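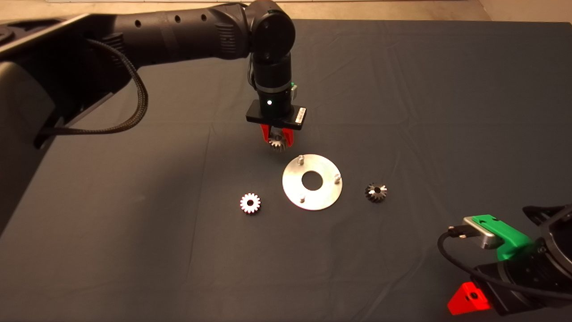

Fladstead Neighbors Help Board > House and Garden > Kitchen

Print this page | E-mail this page to a friend

Sourdough starter smells like nail polish remover. Is it dead?

Posted by crumbcoat

I've had my starter since May and until recently it behaved itself. I feed it once a day in the morning, equal parts flour and water, and it lives in a jar on top of the fridge. It used to double before lunch. Now it goes up a little, thinks better of it, and by evening it is flat with a layer of gray liquid on top and a smell that could take the varnish off a piano.

The only changes I can think of are that I switched to the cheap white flour when Brukach Mill stopped selling the small bags, and that the kitchen has been a lot warmer. My husband is for throwing it out. I've fed this thing more regularly than I've fed him, so I would like a second opinion before there's a funeral.

Other details in case they matter: tap water, glass jar with the lid resting on loosely, no pink or orange streaks, nothing fuzzy. I keep 20 grams of the old stuff each time and give it 20 of flour and 20 of water. The last loaf could have been used to hold a door open, and is.

Posted by oven_mitt_left

It's hungry. The gray liquid is hooch, and the nail polish smell is what you get when the starter has run through its food and is sitting around with nothing to do. Very common in hot weather. Everything speeds up when the kitchen warms up, so the once-a-day feeding that was fine in May leaves it starving by dinner.

What I'd do:

Pour off the hooch. You can stir it in if you like your bread sour, but with that smell I'd pour.

Keep less of the old starter. You're feeding 1:1:1, which doesn't last long in the heat. Try 10 grams of starter to 50 flour and 50 water. It will look like a ridiculously small amount of starter. Do it anyway.

Feed it 2 times a day, morning and evening, until it doubles again and smells like yogurt or beer. Mine took most of a week to come around, and for the first couple of days I was sure I was feeding paste.

Get it off the top of the fridge. That's the warmest shelf in most kitchens. I had mine up there for one whole summer and then wondered why I owned a jar of solvent.

The cheap flour is probably not the villain, but bleached white flour can be slow going. If you can get a bag of whole rye, swap in a spoonful at each feeding. Gernel Foods on the north side of Fladstead has it in the bulk bins, down by the birdseed. Check the label. I have been wrong about this once.

No pink, no orange and no fuzz is what you want to hear. If you do see any of those, throw out the whole thing, jar and all if you're squeamish, and don't try to save a clean-looking bit from the bottom.

One more thing – don't bake with it until it has doubled on two feedings in a row. I know you'll want to. That is how you got the doorstop.

Posted by Brukach_Baker

just buy yeast. 19 years of baking and I have never once had to pour anything off a packet

Posted by halfloaf

Agree with the long answer above, except I wouldn't bother with twice a day if you only bake on weekends. Get it healthy first, then put it in the fridge (IN it, not on it) and feed it once a week. Take it out the night before you want it, feed it, and feed it again when you get up. The Hajji bakery stall at the market will also give you a spoonful of theirs in a paper cup if you ask at a quiet moment and buy something. I've been through that humiliation and the cinnamon buns softened it.

Also put a rubber band around the jar at the level right after feeding. You may find it is doubling perfectly well while you're at work and has come back down before you get home to look. Mine did that for a month and I gave it a lot of undeserved abuse.

And save what you pour off when you feed (the discard, not the hooch). Once the smell is gone it makes good crackers: discard, melted butter, salt, whatever seeds are in the cupboard, spread thin and baked low until crisp. They keep in a tin. In our house they've never had the chance.

Posted by crumbcoat

Thanks, all. It has been moved to the counter by the back door, which is the coolest spot we've got, and is on the tiny-amount-of-starter plan as of this morning. Smells slightly less like a salon already, or I'm getting used to it. The yeast suggestion has been passed along to my husband, who is delighted.

Recent in Kitchen

Can I freeze cooked rice in the takeout tubs?
Cast iron pan is sticky after seasoning
Where to get knives sharpened in Fladstead
Gas burner clicks but won't light
Getting turmeric out of a white countertop
How long does opened tahini last

Contact us | Copyright Fladstead Neighbors Help Board | Back to top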